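Maltach hangs a curtain and would like you to know about it

Shared workshop gets a divider it can open and close, 267 days after someone first asked for one

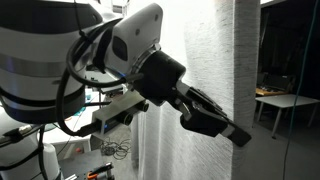 GRIRNVILLE, February – Maltach, the shared workshop on Ochoa Street, has finished dressing its main room in pale gray curtain, ending a long period in which members divided the space by glaring at each other.

The fabric is a slubbed weave with darker flecks, chosen from 90 swatches by people who could tell perhaps four of them apart. It hangs in tall, soft folds and can be gathered up when the room is wanted whole. The budget was $2,079, including hooks, and including the second set of hooks.

"We looked at real walls," said Yesenia Palacios, who runs the space. "Walls wanted a permit. Cloth wanted an afternoon and a ladder."

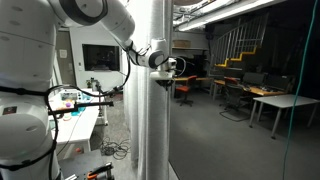
Sheila Bramwell wrote to the workshop newsletter that she had nothing against curtains, but would have spent the money on the floor, where the cables are. Her letter has been passed along to the cables.

Members on both sides report that the light is softer and that phone calls are exactly as loud as before. Fabric supplier Vateck advises running a brush down the folds now and then.
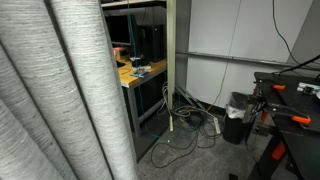 The benches stay where they are. So do the power strips, pending a tidy-up that Palacios describes as "soon" – a word with some history at Maltach. 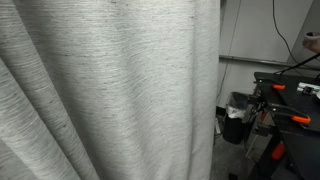

Visitors may see the curtain any morning after 9. Please draw it back by the edge, with clean hands.

Contact: Uriel Varela, Maltach, Grirnville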